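Subject: Re: [shopfloor-bots] Can they do the boring stuff yet?

Hi all,

Picking up Melur's question from Thursday, because I have been putting off an answer to it for a while.

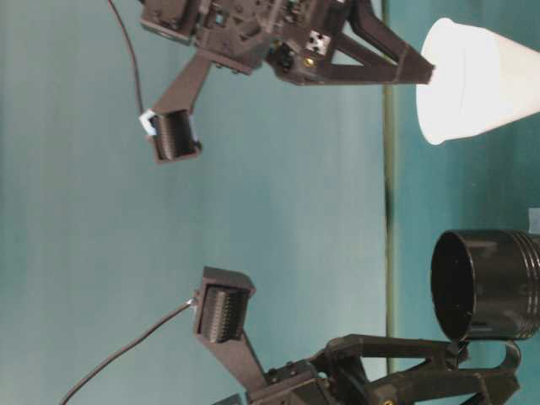 My short answer is "some of it, slowly." The longer answer depends on what you count as a chore. I'll quote the part I'm replying to and then go through it.

> On Thursday, Melur Govindasamy wrote:
>
> We run a small kitchen and packing room at Trernine. There are 12 people on a full shift and most of the work is dull. Wiping down, stacking cups, putting lids on tubs, moving tubs to the rack, loading the washer. I keep seeing clips of two-armed machines folding shirts and pouring drinks. My manager sees them too and asks me every month why we are still hiring for the washer.
>
> So a plain question for people who work with these things. If I wanted a machine to clear a table of cups and containers and put them where they go, could I buy that now? I don't care if it's ugly. I care if somebody has to stand next to it.
>
> Also, does the fingertip stuff matter? The sensor pads, I mean. Brudatel quoted us for arms with and without and the gap in price was large.
>
> Melur

Taking the last line of your second paragraph first: yes, somebody would have to stand next to it. Maybe not all the time, but often enough that you would not save a person. At Hurkidgate we timed this in January on a cup and container job that sounds a lot like yours. Over a long afternoon the arms did the job without help 90 times and needed a hand 16 times. Those numbers look decent on a slide. On a floor it means someone gets up from their own work again and again, and they never get far into anything else.

Most of the failures were not what I would have guessed before I started. Finding the cup is mostly fine now. Getting a finger up against it is fine too. The trouble is what comes after. A paper cup gives when you squeeze it. A stiff plastic container doesn't give at all, and if you come at it a little off center it slides or tips. A person changes grip between the two without thinking about it. Our arms had to be taught each one, and then they mixed them up when both were on the table together.

Having two arms helps more than I expected. You can hold one thing still with the first arm and work on it with the second, and you need that for lids. The cost is that the arms have to stay out of each other's way, and on a small table they spend a lot of time doing that. Felicja Zieliński worked out that roughly a third of our cycle was one arm waiting for the other. She has since brought it down, but I don't have the new figure.

On the fingertip pads, I'd say it depends on the item:

- Paper cups, thin tubs, anything that crushes: worth having. The camera often can't see the contact because the finger itself is in the way.
- Hard containers: we saw little difference. A bit of rubber did nearly as well.
- Anything greasy: we stopped testing. The pads needed cleaning too often and we didn't have enough spares.

The other thing to ask Brudatel about is the cables. If the pads are wired, the wires have to run down along the fingers, and in a real kitchen they will catch on things. We lost 11 cables before Afiq Liew rerouted them — the pads themselves were fine every time. Ask what a spare costs and whether you can swap it yourselves. Our first supplier wanted the whole hand shipped back.

As for buying it now, the closest I know of is the Purba cell, which Puspita Krishnan has on trial. She can correct me if this is out of date, but when we last spoke it handled two kinds of cup and one tub, all set out in a known area. It did not wipe, and it did not load a washer. Racks with pegs were beyond it. If your tubs arrive in a heap, you'd need a person to spread them out first, and by then they could have put them on the rack.

If I had your budget I would look at the washer loading as a separate problem. A plain conveyor and a tray with fixed slots would take out a good part of the handling, and there is nothing to train. I know it isn't what your manager saw in the clips. Haziq Raju put one in and has been happy with it, apart from the noise.

I would look at the arms again in a year or so. They are better than they were when I joined this list, and the drops in particular are way down. Clearing one tidy table with someone in the room is real. A full shift on your floor with everyone gone home is a long way off, in my opinion, and I'd be careful with anyone who quotes you a date.

If you can send me a list of what comes through on a normal shift, with sizes and what each thing is made of, I can tell you which ones we have tried. Same goes for anyone else here. I'd be glad to swap failure notes, as ours are all from one room.

Regards from Hurkidgate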